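Behind the Doors of the Costache Studio in Stosbridge
By Liviu Enache, in Visits › Comedy and Podcasts

I have listened to the Costache comedy podcast for 6 years, mostly on the night bus, so when they opened their studio to visitors in December I bought my train ticket the same evening.

The studio is on the second floor of an old bank in Stosbridge. We were 30 people, divided in two groups. My group went first to the recording room, which is much smaller than it sounds. There are four chairs, one round table, and a heavy curtain on every wall. The sound engineer let us speak into a microphone and then played our voices back. Mine was terrible.

After this we saw the editing room. One episode of 50 minutes is cut from more than four hours of talk, and the jokes that make the hosts laugh the most are often the first to go. They played us one part which was removed from the Skarnalov interview. I promised not to repeat it here, but I can say that it concerns a hotel elevator and a very famous coat.

At the end there was time for questions. A woman asked if the hosts are friends in private life, and they looked at each other for a long moment before they said yes. Somebody else asked about money. They answered that the tour pays for the podcast, and that tickets for the next one, called Jiloter, will go on sale in spring.

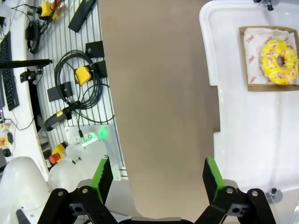
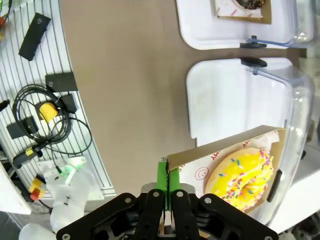

Yellow glaze and sprinkles in both.
Photos: Liviu Enache

I wanted to ask why they stopped the letters section, but the second group was already waiting on the stairs. Maybe next year. The visit is free, you must only write your name on the list at the studio's page, and it fills quickly. From the station it is a short walk, but the street door is hard to find. Look for the blue bell on the left side and press it two times.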